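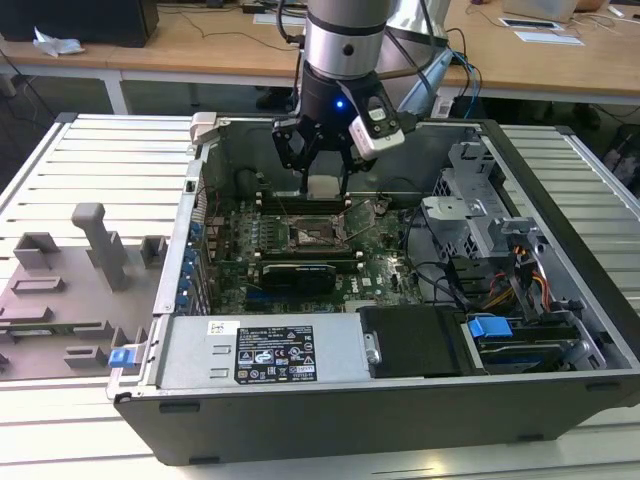

4. Fitting memory and a second drive

Read this section through once before you start. The Brolteck Elley 200 is supplied with one memory module and one drive, and both can be added to at home with a crosshead screwdriver. Work with the computer on its side and the side panel off, as with the black-and-silver tower shown, so that the memory slots can be reached from above. Allow yourself enough table to put the panel down flat. The job takes most people less than an hour, and the drive is the slower half of it.

4.1 Before opening the case

1. Save your work and shut the computer down from the menu. Sleep mode is not enough.
2. Switch off at the wall and pull out the power lead.
3. Unplug the monitor, keyboard, network lead and anything else at the back.
4. Press the power button once and hold it for a few seconds.
5. Lay the case on its side with the removable panel facing up.

CAUTION: Never open the power supply unit. There are no parts inside it that you can repair, and it can hold a charge after the lead is out.

4.2 Removing the side panel

1. Undo the two thumbscrews at the rear edge of the panel.
2. Slide the panel towards the back of the case until it stops, then lift it off.
3. Touch a bare metal part of the case frame before you handle anything inside. Do this again whenever you have walked away and come back.

Note: On cases sold under the Fliltside name the panel is held by a catch as well. Press the catch in while sliding.

4.3 Fitting a memory module

The main board has slots marked A1, A2, B1 and B2. The module supplied is in A2. A second module goes in B2.

1. Check that the new module is the same type and speed as the old one. The details are on the label of the module supplied. Modules of different speeds may work together, but both will run at the slower speed.
2. Open the clip at the end of slot B2. Only one end has a clip that moves.
3. Hold the new module by its edges and line up the notch with the ridge in the slot. If they do not line up, turn the module round.
4. Press down at both ends until the clip closes. This takes more force than many people expect.
5. Look along the top of both modules. They should sit at the same height.

CAUTION: If the module will not go in, take it out and check the notch. Do not rock it from side to side.

4.4 Fitting a second drive

The lower bay takes a 3.5 inch drive. Smaller drives need the Dramani bracket, sold separately as part 53.

1. Pull the plastic tray out of the lower bay.
2. Seat the drive in the tray with its connectors facing the open end. Secure it with the four screws from the accessory bag.
3. Slide the tray back until it clicks.
4. Connect the flat data cable to the drive and to the board socket marked SATA 2.
5. Connect a spare power plug from the bundle beside the bay. The plug is L-shaped and fits one way only.
6. Tuck the cables clear of the fans – a loose cable against a fan blade is the usual cause of a rattle after this job.

4.5 Closing up and checking

1. Look for loose screws in the bottom of the case.
2. Refit the side panel and tighten the thumbscrews by hand.
3. Stand the case upright, reconnect the leads and switch on.
4. The first start after a memory change is slow, and the screen may stay blank for up to two minutes. Leave it alone during this time.
5. Open the set-up screen by pressing F2 at the logo. The new memory total and both drives should be listed on the first page.

If the memory total has not changed, shut down, repeat section 4.1 and press the module in again. If the second drive is missing, check both ends of the data cable. A drive that is listed here but cannot be found on the desktop needs to be formatted – see page 21.

If the computer beeps and does not start, take out the new module and try with the original alone. Note the number of beeps and compare it with the table in section 7.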